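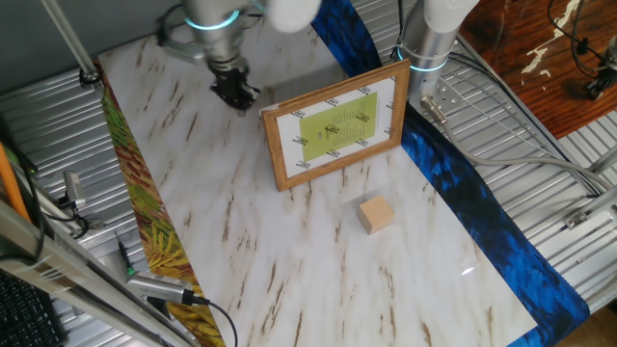 Técnicas de estampación. Tema 3: la xilografía a contrafibra

1. Planteamiento

El tema anterior trató la xilografía a fibra, en la que la plancha se corta en el sentido longitudinal del tronco. Se estudia ahora la variante a contrafibra, también llamada a la testa, en la que el bloque se obtiene de secciones transversales. La diferencia de corte condiciona la herramienta, el tipo de línea, el formato y el sistema de impresión. Conviene tener presente el apartado 2 del tema 2 (definición de relieve y hueco), cuya terminología se mantiene sin cambios.

2. La matriz

La madera habitual es el boj, de grano muy cerrado y dureza uniforme. Se emplean también el peral y el cerezo, con menor capacidad para la línea fina. Como el diámetro del tronco de boj es reducido, los bloques de cierto tamaño se forman por ensamblaje de piezas pequeñas encoladas. Las juntas deben quedar a ras; una junta abierta aparece en la estampa como línea blanca continua.

La altura del bloque se ajusta a la del tipo móvil cuando la imagen va a imprimirse junto con texto. Esta compatibilidad explica buena parte de la difusión de la técnica en el libro y la prensa ilustrada del siglo XIX: bloque y composición tipográfica se entintaban y se imprimían en una sola pasada. En la calcografía, en cambio, la imagen exige un tórculo y una tirada separada.

Preparación de la superficie:
- Lijado progresivo hasta obtener un plano sin marcas visibles a luz rasante.
- Oscurecimiento con una capa fina de tinta diluida, para que el corte se lea en claro sobre oscuro.
- Transferencia del dibujo, invertido respecto a la estampa final.
- Reposo del bloque en posición vertical, lejos de fuentes de calor. El apoyo plano sobre una sola cara favorece el alabeo.

3. Herramientas

No se utilizan gubias ni cuchillas de las propias de la talla a fibra. El instrumento es el buril, que avanza empujado por la palma de la mano mientras la otra mano gira el bloque sobre una almohadilla de cuero rellena de arena. Las curvas se obtienen girando el bloque; la mano que sostiene el buril apenas modifica su dirección.

Tipos principales:
- Buril de sección cuadrada o romboidal: línea de grosor variable según la profundidad.
- Buril de tintas: línea de grosor constante, apta para tramas paralelas.
- Escoplillo plano y redondo: vaciado de zonas blancas.
- Velo o buril múltiple: varias líneas paralelas en un solo recorrido. Se desaconseja en los ejercicios de este curso por la rigidez del resultado.

El ángulo de ataque es bajo. Si la punta se clava, el ángulo es excesivo; si resbala, es insuficiente o el filo está gastado. El afilado se comprueba apoyando la punta sobre la uña: debe quedar sujeta sin presión.

4. Línea blanca y línea negra

En la línea negra, el grabador respeta un dibujo previo y elimina la madera que lo rodea. Es un procedimiento de reproducción, en el que dibujante y grabador suelen ser personas distintas. En la línea blanca, cada incisión del buril es ya un trazo de luz sobre fondo oscuro y la forma se construye por acumulación de cortes.

El valor tonal depende de la relación entre la anchura del surco y la de la cresta que queda entre dos surcos. Con surcos iguales y crestas decrecientes el tono se aclara. El gris óptico exige regularidad: una sola cresta rota interrumpe la trama y resulta más visible que un error de contorno.

5. Impresión

Se entinta con rodillo duro y capa mínima. El exceso de tinta ciega los surcos finos, de profundidad muy escasa. El papel debe ser liso, fino y de fibra larga; se imprime en seco o con humedad muy leve. Caben 2 sistemas: prensa vertical, con presión uniforme, y frotado manual con bruñidor o cuchara, que permite variar la presión por zonas.

El alzado se realiza con recortes de papel de seda colocados detrás de la estampa. Se refuerzan los negros plenos y se libera de presión el borde de las zonas claras, donde la tinta tiende a acumularse.

6. Caso de estudio: el fondo Laryea

El fondo Laryea, depositado en el gabinete de estampas de Mundport, reúne 53 bloques de boj procedentes del taller Vostley, dedicado a la ilustración de manuales y almanaques. Interesa aquí por 3 motivos. Conserva bloques sin terminar, con el dibujo a pluma todavía legible en las partes no talladas. Incluye pruebas de estado que permiten seguir el orden de ejecución: contornos, medios tonos, vaciado final. Y 2 de los bloques presentan correcciones por taladro, con un taco cilíndrico insertado y vuelto a grabar.

En las pruebas se observa que el taller resolvía los cielos con buril de tintas y reservaba el buril romboidal para follaje y ropajes. La división del trabajo es verosímil, aunque el registro del taller no la documenta y la atribución por manos sigue abierta.

7. Ejercicio

Bloque de formato reducido. Escala tonal en franjas contiguas, del negro pleno al blanco, solo con línea paralela. A continuación, un motivo libre en línea blanca que emplee al menos la mitad de los valores de la escala. Se entregan el bloque limpio, una prueba de estado y la estampa definitiva, firmada a lápiz bajo la huella. No se admiten retoques con tinta sobre el papel.

Criterios: regularidad de la trama, limpieza de los blancos, entintado. El motivo no se califica. Entrega en septiembre para quienes recuperan la asignatura.

Materiales relacionados
Tema 2: la xilografía a fibra
Tema 4: linóleo y matrices sintéticas
Afilado de buriles: ficha de taller
Papeles para estampación en relieve
Glosario de términos del grabado

Compartido 2 veces · 3 comentarios

Escuela de Grabado Tidatham · Contacto · © Todos los derechos reservados · Volver arriba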